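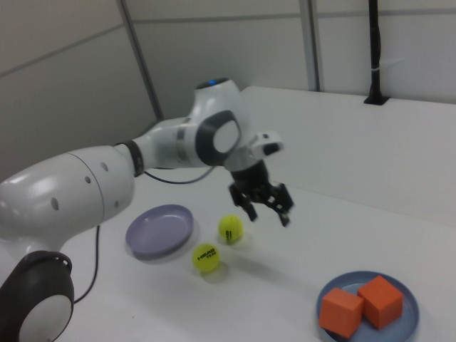 Two yellow tennis balls on the white table, gripper open above them.

1/ We sold the old cuddy in the spring and have been looking for something to replace it. Notes from the search so far, mostly for people who asked in my replies which boats we've been on.

2/ What we want: a cabin two adults can sleep in without folding themselves up, a toilet with a door, and something I can tow. Budget is tight enough that everything on the list is used.

3/ First one was a Datow, seven metres, with the small outboard. Tidy boat. The deck felt solid everywhere I stood and the lockers drained properly. The berth is short though. I'm not tall and my feet were against the bulkhead.

4/ The seller had 800 hours on the engine and a folder of receipts to go with them. I'd take that over a low-hours engine that has sat in a shed. Oil was clean, no milkiness, and it started from cold.

5/ Second was a Tarineo. Much nicer inside – proper headroom at the galley, a hob that slides away, windows that open. Then I lifted the cabin carpet and found the ply underneath was soft along one side. Seller said it was from a hatch left open. Might be true. We left it.

6/ If you're viewing on your own, take a torch, a cheap damp meter and a pair of old trousers. Ask for the engine to be left cold before you arrive. Look under every cushion and put your hand flat on the hull behind them.

7/ Someone asked about trailers. Check the date on the tyres as well as the tread. The Tarineo's had plenty of tread and were 9 years old, with cracks in the sidewalls. The brakes on the Datow trailer had seized on one side too, so that's a job whichever boat you buy.

8/ Insurance: I got a quote from Sveinbjörnsson for a boat this size on a swinging mooring and another for one kept on the drive. The drive was cheaper by a fair bit, but they wanted a wheel clamp and a hitch lock fitted at all times.

9/ Mooring fees at Drurkar have gone up again. There's a waiting list of some 20 boats for the inner pontoon, so we'd be out on the buoys for the first season and using the dinghy. Fine in June, less fine in a wet autumn.

10/ Next viewing is another Datow, the longer one with the extended berth and an inboard diesel. It's heavier, so I need to look up what the car is allowed to pull before I drive all that way.

11/ If anyone has owned the diesel version, I'd like to know how easy it is to get at the impeller. On the last boat I had to do it upside down with a mirror.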